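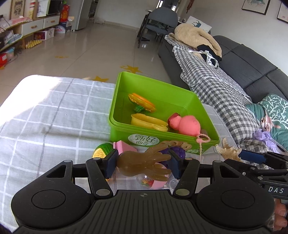
第5回 手持ちグリッパでのデータ収集、現場のお作法

前回の続きです。前回は座標系の話で半分くらいの人が遠い目をしていたので、今日は数式なしでいきます。そのかわり細かい話が多いです。メモは取ってください。レポート課題に出します(たぶん7月の頭が締切)。

5.1 規格はどこまで面倒を見てくれるか

産業用ロボットには安全規格がちゃんとあって、柵とか非常停止とか、協働運転のときの考え方とか、読めばだいたい書いてあります。ところが人間がグリッパを手に持って、普通の家の居間でおもちゃをつかむ、という作業になると、ぴったりはまる文書がなかなか見つからないんですよね。アームがないから挟まれるリスクは小さい。でも指は挟むし、腰は痛くなるし、家には人が住んでいます。そこで私たちの授業では、Josecks……じゃなかった、Joseckの手順書を下敷きにした「Kamata版ルール」を使います。Kamataは私が前にいたプロジェクトの名前で、そこで2,609本の記録を集めたときに、痛い目を見ながら書き足していったものです。

5.2 始める前

まず作業面。布を敷いたベッドや低いテーブルで作業するときは、布のしわを伸ばしてください。チェック柄の布は位置の目安になって便利なんですが、しわが寄ると柄ごとずれます。私はこれで一日分やり直しました(思い出すだけで疲れる!)。

次に物の選び方。硬いものばかり並べたがる人が毎年います。気持ちはわかります、つかみやすいですから。でも、びよーんと伸びるゼリーみたいなおもちゃも必ず混ぜること。半透明で、手みたいに指が広がっているやつなんて最高です。どこを挟むかで形が変わるし、背景が透けるし、認識側の人にはものすごく嫌がられます。嫌がられるものほど入れましょう。

箱の中と箱の外、両方に物がある状態から始めるのも大事です。全部外に出して「さあ片付け」だけやっていると、箱がいつも空っぽから始まるデータになってしまいます。豚のおもちゃが横倒しで入っているとか、ひもが縁に引っかかっているとか、そういう中途半端さを残してください。わざときれいに並べ直さない。几帳面な人ほどここで苦労します。

5.3 つかんでいるあいだ

・閉じる速さは一定に。柔らかいものは、触れてからもう一呼吸かけて閉じる。
・二台使うときは、先に動く側を声に出して決める。「右いきます」だけで十分です。
・待っているほうのグリッパは作業面の脇で止める。宙でぶらぶらさせない。
・持ち替えは一回まで。二回目が必要になったらその記録は「持ち替え多」の札をつけて残す。
・落としても止めない。拾うところまでが一本。

最後のやつ、みんな守りません。落とすと「あっ」と言って記録を切ってしまう。もったいないです。失敗して立て直すところがいちばん欲しいのに。失敗した記録を消すのも禁止です。札をつけて残す、これは今日いちばん覚えて帰ってほしいことです。

それから、一本は300秒以内。Joseckの手順書にはもっと長い値が書いてありますが、家庭での作業だと集中がもたないので短くしました。異論は受け付けます。あと姿勢ですね。ベッドの高さは本当に腰にきます。ひざ立ちにするか、低い椅子を使うか、とにかく中腰で続けないでください。

5.4 人の家だということ

居間や寝室が写る前提で考えます。壁の額、冷蔵庫に貼ってあるもの、棚の上。住んでいる人に「どこまで写っていいか」を先に聞いて、書面に残す。表札や郵便物はどける。いっぽうで、ソファの毛布やクッションまで片付けて無菌室みたいにするのはやめましょう。生活感のある背景はそのままで価値があります。どけるのは個人がわかるもの、残すのは暮らしの雑多さ、と私は線を引いています。小さい子のいる家では、作業に使ったおもちゃを返す前に拭くこと。指パッドも拭くこと。

床も見てください。つるつるのタイルに靴下で立って両手がふさがっている、という状態は思った以上にこわいです。床に箱が置いてあるなら、通り道からずらしていいか聞きましょう。

5.5 記録のつけ方

Tultisの書式を使います。欄は多いけれど、埋めるのは物の名前、始めの状態、終わりの状態、札の四つでかまいません。物の名前は見たままで。「とうもろこし」が大小二つあるときは「とうもろこし大」「とうもろこし小」と書く。自分だけのあだ名をつけない(去年「モロ男」と書いた班がありました。気に入っていましたけど、検索で困りました)。

番号は通しで。Kamataのときは151番が二つあって、どちらが正しいのか最後までわからずじまいでした。欠番はあってもいい、重複はだめ。

課題:自分の机の上で構わないので、5.3の項目から一つ選び、守らなかった場合に記録のどこがどう使いにくくなるかをA4一枚で。

関連資料
・第3回 グリッパの指先形状と摩擦
・第4回 座標系と校正の基礎
・第6回 Dukoraで札を一括編集する
・補足 やわらかい物体の扱い方
・Tultis書式の記入例

コメント(3)

ねむい院生
「落としても止めない」、研究室の壁に貼りました。持ち替えの数え方なんですが、箱の縁に一度置いて持ち直した場合も一回ですか?

講師
一回です。手を離れたら数えてください。配布版に書き足しておきます。

腰痛持ち99
中腰の話、もっと大きい字でお願いします。低い椅子を買ったら世界が変わりました。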